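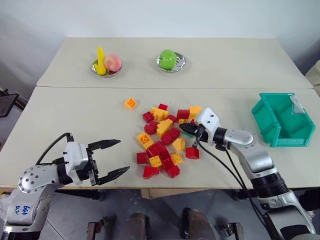

**Li-hua Yu**
Responsable de integración y seguridad, Hevanton

15 de octubre de 2026

# Parada por pérdida de comunicación con la pinza (aviso 62): preguntas frecuentes

Se aplica a los puestos de dos brazos con controlador Sarkano y pinzas Kan, durante la tarea de recogida de bloques en cubeta.

### ¿Qué es el aviso 62?

El controlador Sarkano lo emite cuando deja de recibir respuesta de una de las pinzas durante más de 300 ms. El brazo afectado pasa a parada mantenida: las articulaciones conservan la posición con par activo y la pinza queda en la última apertura alcanzada.

### ¿Se detiene también el otro brazo?

Ahora sí. Con la versión anterior de la configuración, el segundo brazo terminaba el movimiento en curso. En una de las incidencias de octubre bajó hasta el montón de bloques mientras el operario ya tenía la mano sobre la mesa. No hubo lesiones. Desde entonces, el aviso 62 en cualquiera de los lados detiene los dos brazos.

### ¿Cuál era la causa?

El cable de la pinza. En la muñeca forma un bucle y trabaja a flexión cada vez que gira la última articulación. En las unidades revisadas, un hilo de la línea de datos estaba dañado junto al conector y perdía contacto solo en determinadas orientaciones. Eso explica que el fallo desapareciera al llevar el brazo a la posición de reposo y que las primeras pruebas en banco fueran correctas.

### ¿Puede confundirse con un bloqueo mecánico?

Sí. Una pinza abierta que no responde a la orden de cierre da el mismo síntoma externo en ambos casos. Consulte el registro:

- Aviso 62 sin sobrecorriente previa: comunicación.
- Sobrecorriente seguida de parada: obstrucción, por lo general un bloque atravesado entre los dedos.
- Ambos con la misma marca de tiempo: trate el caso como fallo de comunicación y sustituya el cable antes de seguir.

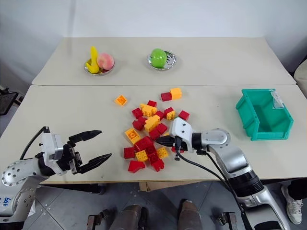 *Fig. 2. Puesto de recogida: pinza izquierda abierta, pinza derecha entre los bloques y cubeta vacía a la derecha.*

### ¿Es seguro retirar los bloques con el brazo en parada mantenida?

No. La parada mantenida no es un estado seguro para el acceso. Si la comunicación se restablece, una orden de cierre pendiente puede ejecutarse sin aviso. La fuerza de cierre está limitada a 40 N, valor que no autoriza a introducir los dedos en la pinza.

### ¿Cómo debo actuar?

1. Accione la seta de emergencia. No utilice la pausa del programa.
2. Compruebe en el controlador que los dos brazos figuran sin par. Al perder el par, el brazo puede descender: manténgase fuera de su recorrido.
3. Espere 5 segundos y aparte el brazo sujetándolo por el antebrazo, nunca por el cable.
4. Anote la orientación de la muñeca y el lado afectado.
5. Borre la cola de órdenes antes de rearmar.

### ¿Dónde deben situarse las personas durante el ciclo?

Fuera del alcance de ambos brazos, incluido el espacio lateral de la mesa. También los pies: los soportes quedan por debajo del tablero y hay riesgo de tropiezo.

### ¿Hay que vaciar la mesa para probar el cable nuevo?

Solo la sección delantera. Los platos con fruta de la sección trasera pueden dejarse en su sitio, ya que el programa de prueba no entra en ella. Ejecute el giro completo de muñeca en los dos sentidos, con la pinza abierta y después cerrada.

### ¿Se puede reparar el cable?

No se admiten empalmes ni cinta. El recambio se solicita a Jonura indicando el lado, porque la longitud difiere entre izquierdo y derecho.

### ¿Qué sigue pendiente?

La guía de cable con radio de curvatura mayor. Está en ensayo y aún no hay fecha de entrega. Hasta que se monte, revise el tramo de la muñeca al inicio de cada turno.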